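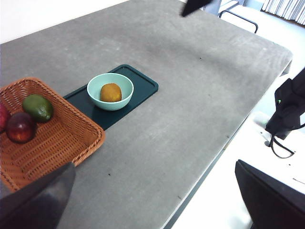

Kuten Prayer Kneeler, Folding

Kneelers and Prayer Furniture

$212.00
Colour: natural / dark stain
Availability: in stock, leaves us in two to four working days

We have been selling kneelers for a good many years now, and the Kuten is the one we find ourselves recommending most often to people who want a regular place to pray at home and don't have a spare room to give over to it. It opens out in a moment, stands steady on carpet or floorboards, and folds flat enough to slide behind a door or under most beds when the grandchildren come to stay.

The knee pad is a good deal thicker than you might expect from a folding piece. Many of our customers come to us after years of kneeling on a cushion on the floor, and they tell us that getting up again had become the hard part. With the Kuten you have a sturdy armrest in front of you, at a comfortable height for leaning on while you pray and for pushing up from when you've finished. If kneeling is no longer comfortable at all, please have a look at the Flarach prayer stool further down, which lets you sit with your back straight and your feet tucked underneath.

There's a narrow sloping shelf under the armrest that will hold a Bible, a prayer book or a small journal with a pen. A large-print study Bible will fit, though the very fat ones with a zip cover are a bit of a squeeze.

What you'll receive
Folding kneeler, fully assembled
Removable knee pad with washable cover
Two spare felt feet
Care card

Looking after it
Wipe the frame with a soft cloth, very slightly damp, and dry it straight away. The pad cover unzips along the back and can go through a cool wash. Please dry it on the line, out of harsh sun if you've chosen one of the darker colours. The hinges like a tiny drop of oil every year or so.

Goes well with
Flarach prayer stool, low
Alaoui wool knee cushion
Drurkov reading lamp, clip-on

For parishes and retreat houses
We're always happy to make up a set in matching fabric for a chapel or quiet room. A set of 16 in the standard cover is $3,188, including the spare feet. Larger orders take a little longer, so do write to us early if you need them in time for Advent or Easter, and tell us the colour of your carpet!

Spare pad covers are sold separately.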